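Teaching a robot arm to clear the table, one go at a time

30 July 2026

I've spent most of this month moving crockery around a table, and I'm told this counts as work. We're a small team at Vellberg, and since January we've been putting together a set of examples for a learning system that is meant to tidy up after a meal. The project is called Idemura, after a long argument I lost. It now has 3914 recorded goes in it, and I thought people who follow our news page might like to hear how it's coming along.

A couple of views from the wrist camera, both from the same table:
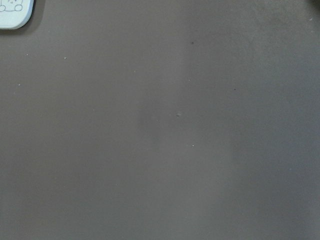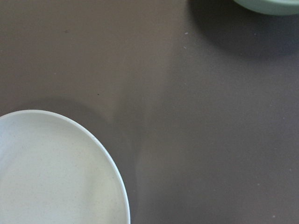

Each go is short. One of us guides the arm through a job by hand - pick up this, put it down there, let go, back off - and the computer keeps the camera's view along with every movement of the joints. Then we shift everything about and do the same job again. A good run is 45 goes before lunch, if nothing needs restarting and whoever is doing the guiding hasn't got sore shoulders. I usually have sore shoulders.

The shifting about matters more than I expected when I joined. In the early weeks we were far too neat! We'd put things back in nearly the same spot each time, out of habit I suppose, and the system learnt the spot instead of the thing. Move a cup by the width of a hand and the arm went confidently to where the cup used to be. It was quite sad to watch. So now we have a list of starting positions, shuffled by the computer, and some of them are plainly awkward, with things up against each other or so far out that the arm has to stretch. I grumble about those ones, but they're the ones it was missing.

The other big change was leaving the failures in. For months we threw away any go where something slipped or the fingers closed on thin air, and we were rather proud of how clean the whole lot looked. Then a visitor from Hauksdóttir, who build the arm's fingers for us, asked what the system was supposed to do when it missed. We had no answer to that at all. We've since started recording the miss and the second try as one piece, with a note saying which is which, and the arm has begun to have another go by itself when a grip doesn't take. It doesn't do it every time, and now and then it has another go when the first one was fine (so it puts a cup down and picks it straight back up, looking very pleased with itself), but I'll take that over it freezing.

Plates are still the hardest thing we do. A cup gives you a side to hold, and a bowl is forgiving enough, but a plate lying flat wants the fingers to get under the rim without shoving it along the table. In our last check the arm managed 20 plates before it made a mess of one, and that was our best ever, so please don't read it as the usual score. The usual score is a good deal worse and I'm not going to print it until we've tested properly.

Then there's the light. Our lamps come from Climavik and can be dimmed from a laptop, so we've started changing the brightness between batches, and every so often we switch off one side altogether. Pale crockery goes a bit strange to the system when the light changes. Shadows are a pain as well, as an early version kept treating the dark patch beside a bowl as part of the bowl and reaching too wide. More varied examples seem to be sorting that out, though slowly, and I'd like to see another month of them before I say it's fixed.

What else? We've changed how we write the notes. Each go used to get a whole sentence from whoever was guiding, and we all wrote differently - I was chatty, another person wrote things like "cup, left, ok" - so sorting them later was miserable. Now we pick from a short list and add a free line only when something odd happens. It has saved us more than 2 hours a week, most of which I seem to spend on washing up.

Next we'll be starting on cutlery, beginning with spoons. Forks after that, and knives once the safety paperwork is through, and it will be table knives only. We also want to try stacking, one bowl inside another, and I've already been told I'm doing the first batch of those. I'll post again when there's a proper set of test results to show.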